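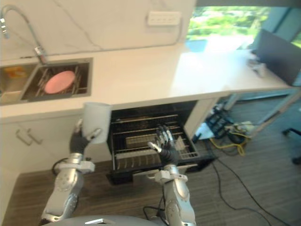
A frosted cup, with the dishwasher open under the counter.

I use the Drarham for 6 months now, and I can say I am mostly satisfied. I paid 645 dollars, delivery included. The upper rack is good for cups and the lower one takes all our plates from dinner. I like that the utensil basket stands at the side, so my hand goes there easily. Glasses come out clear, but plastic cups stay a little wet and I must dry them with a towel. The sound is low. My neighbor Giang Kim has an older model and hers is much louder.

Large pans we still wash by hand. For this we have the double steel sink, with a metal rack that sits in one basin. It is deep enough, and the tall faucet leaves space for a pot.

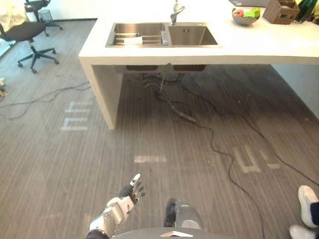

What I would change

The program buttons are too small, and the manual is not clear about salt. Four stars from me.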